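4. Tuning the Greltine small pipes before a festival set

Tuning charts promise a lot. Treat the one in this box as a starting point and trust your ears.

1. Let the bag and reeds settle for 7 minutes in the room you will play in. The leaflet says 3, which we have never found to be enough.

2. Sound the low drone alone. Turn the slide until the beating slows, then stops.

3. Bring in the chanter. If the top note is still sharp, move the reed out by a hair and try again.
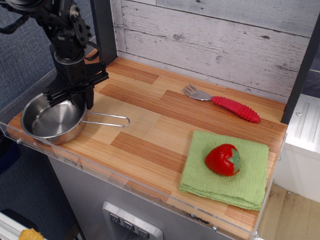
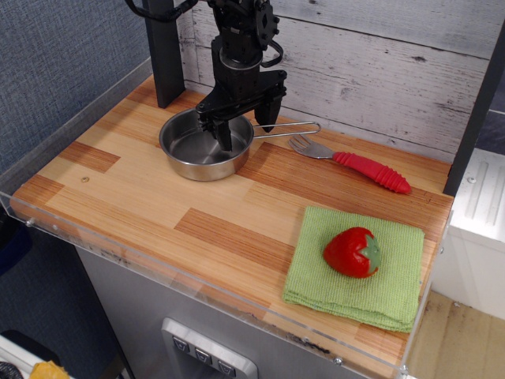 Small steel pot with long wire handle, on wood countertop.

NOTE: The Kanda reed is sold as "weatherproof." We doubt it. Carry a spare.

4. Play one full tune with the group before you touch anything else. Clip-on tuners often pick up the fiddle next to you – ours did all through the Zunthorpe parade.

CAUTION: Do not oil the reed, whatever the forums say. Oil will not cure a flat note, and it can ruin the blades.

For drone slides that stick, see page 151. The chart on page 146 covers the older chanter only.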